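Section 3. Setting Up and Passing the Cards

These steps apply to the standard Bindetti box and to the Zallside expansion. If you are mixing the two, sort them by border first and read the note at the end of this section before you shuffle.

1. Clear a flat area large enough for the draw stack, the discard stack and one row per player. A bare tabletop works, but cards are easier to pick up from a cloth or mat.

2. Remove the paper band from each pack. New cards may stick together along the edges – fan each pack once in both directions before using it.

3. Place the draw stack face down in the center. Put the rule card next to it where everyone can read it.

4. Deal seven cards to each player. Players may look at their own cards right away.

CAUTION: Do not bend the cards to shuffle them. The coating can crack along the fold, and marked cards cannot be replaced one at a time.

5. To pass a card, hold it flat by one end, between the thumb and the side of the first finger. Leave the other end free for the person taking it. Wait until they have a grip on the card before you let go.

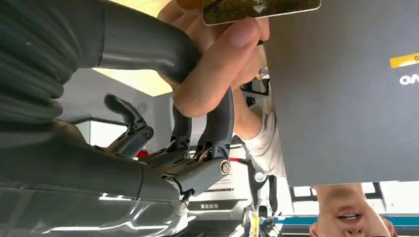 6. The receiving player adds the card to their hand and passes one card to the left in the same way. Passing stops after three full turns around the table.

7. Turn over the top card of the draw stack to begin play.

NOTE: If a card is dropped face up during a pass, it goes to the discard stack. The giver draws a new card and tries again.

Cleaning and storage

Wipe cards with a dry, soft cloth. Do not use water or household cleaner. Return the cards to the box with all the faces pointing the same way and close the lid fully. The large box holds up to 200 cards without sleeves – sleeved cards need the Ivevell deep tray, sold separately.

NOTE: Zallside cards printed before April have a slightly wider border. They can be played with the others but should be spread evenly through the stack.

Revised March 2026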